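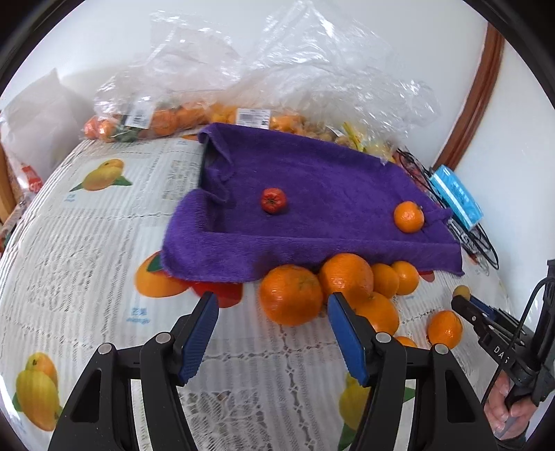 Oranges in front of the towel tray, plus one little tomato-like fruit.

Search questions, topics, people
Go

Does lining a fruit tray with a towel really make citrus last longer, and how do I keep the towel from bunching?

4 minute read

Asked by Pavithra Pai in Kitchen & Pantry

Okay, so this is a small problem, but it has been bugging me since July and I'd love some help! We go through a lot of oranges at my house (two kids, one juicer, you get the idea) and I buy them in mixed sizes from the Godinho stand because the mixed bags are cheaper. Some are big navel-looking things and some are tiny, and they all live on the dining table because my counters are hopeless.

My aunt always kept her fruit on a folded towel in a tray, so I've started doing the same. I took a shallow tray, put a purple terry towel over it, and tucked the edges up so there's a sort of soft wall all the way around. I love how it looks on my fruit-print tablecloth. The towel does not love me back. It bunches up on the left side until you can see the dark edge of the tray, and a corner always comes loose at the front. The whole thing also sits on a bit of a slant, down toward the right, so anything round I put in there wants to wander to that end. The wide part in the middle stays bare and I end up with most of the oranges parked on the tablecloth in front of the tray, which kind of defeats the purpose.

So, three things I'm wondering about:

Is the towel doing anything useful, or is it just my aunt's habit?

Can a tomato share the tray with oranges? I had one of those small ribbed ones in there, stem side facing out, and my sister told me I was ruining it.

How do I get the towel to stay put? I've tried safety pins (no, never again, I stabbed an orange) and I've tried a smaller towel, but then it doesn't reach over the rim.

The tray is a Lidell, the medium one, if that matters to anyone. I don't want to buy a whole new fruit bowl. Thanks!

2 answers
Sorted by most helpful

Elikem Antwi
859 helpful votes

I worked produce at a grocery store all through college, so this is my moment.

The towel does a little. Oranges are pretty tough, but they go bad fastest where they sit on something hard or press on each other, and a bit of padding helps with that. It also soaks up a stray drip. What it won't do is keep them fresh for weeks. If you want them to last, the crisper drawer is where they belong, and you can keep just a few days' worth out on the table. Whatever you do, don't put them on the towel right after you rinse them. Terry holds water forever and you'll get a fuzzy green spot on the bottom of an orange, and then on its neighbor, and then you're throwing out four. Swap the towel when you do laundry.

Tomato: sure, it can share. Your sister may be thinking of the stuff about tomatoes giving off ethylene gas, which does speed up ripening in things like bananas and avocados. Oranges don't keep ripening once they're picked, so at home, for a few days, I wouldn't fuss over it. I would keep the tomato from getting leaned on, though. A big orange rolling downhill into a ripe tomato is a mess. Set it stem end down if you can get it to balance (the shoulders bruise easily, but air and moisture get in through the stem scar, so people argue about this one, and if it still has the green bit on I just put it however it sits).

Now the bunching. I think your towel is too big and too thick. A bath towel has nowhere to go in a shallow tray, so it piles up in folds. What works for me:

1. Lay the towel out flat on the table first and set the tray on top of it, in the middle.
2. Fold each side up over the rim and mark where it lands with a bit of chalk.
3. Take the tray off, fold the extra under along those lines, and iron it.
4. Put it in the tray with the folds facing down.
5. Cut a piece of rubbery shelf liner to fit the flat part and slip it between the tray and the towel. The Vustero roll is fine, so is the store brand.

For the slant, check underneath before you do anything else! Nine times out of ten there's a wad of towel tucked under one end. If it's still tilted after that, put the heavy oranges at the low end first and they'll hold the small ones back.

Comment from Pavithra Pai: It IS a bath towel, oops. I didn't have chalk, so I used a sliver of soap and that worked. Trying the shelf liner tonight.

Comment from Elikem Antwi: Soap is smarter, it washes out. Stealing that.

godmother_of_pie
415 helpful votes

just use a bowl?? I have had the same Jolier bowl since I got married and fruit goes in, fruit stays in. Towels are for drying.

But if you have to have the towel, roll up two washcloths and put them under the long sides so you get a real edge, then the big towel over the top. My mother-in-law does this with eggs. Also sort your oranges, eat the little ones first, they dry out quicker because the skin is thin. And tomatoes go on the windowsill, I don't care what anybody says.

Comment from Pavithra Pai: Rolled washcloths is a good idea, thank you! The windowsill is full of basil.

Viewed 2,264 times
Was this page helpful? 400 people said yes

Contact us | Copyright, all answers belong to the people who wrote them | Back to top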